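Sunday, late

Feet dead. Got up at the wrong time, no coffee left, bus to Sillside was full so I stood the whole way with the lunch bag between my knees. Rained on and off. Umbrella is still at Plirberg, must get it back this week.

Spent most of the day on the parts for the Senar order. 128 bags to fill and I did 90 before lunch, pretty pleased with that. Then the labels ran out. Found a half roll in the Ko cupboard, wrong size, used them anyway. They stick fine, just look silly. 26 left over for tommorow, plus whatever comes back with a bad seal.

Wiped down the benches after. Swept. The floor by the door never comes clean, there's grit in everything, in my shoes too. Tipped out the gray bins and gave the trays a rinse. Should order new cloths, the old ones just move the dirt around. Also tape. Also the good pens, mine walked off again.

Kept thinking about the metal bin. The back wall is so scuffed now, big dark ragged patches all over the pale part, and the bottom is scratched up as well. Still like it better than plastic.

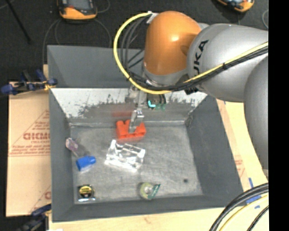 Gray bin, red-orange block at the back.

Home by seven. Soup from the freezer, ate it standing up. Phone bill came, paid it. Want to put 1000 aside by December and I'm nowhere near, so no new boots. Wash is still in the machine, will do it in the mornign. Bed.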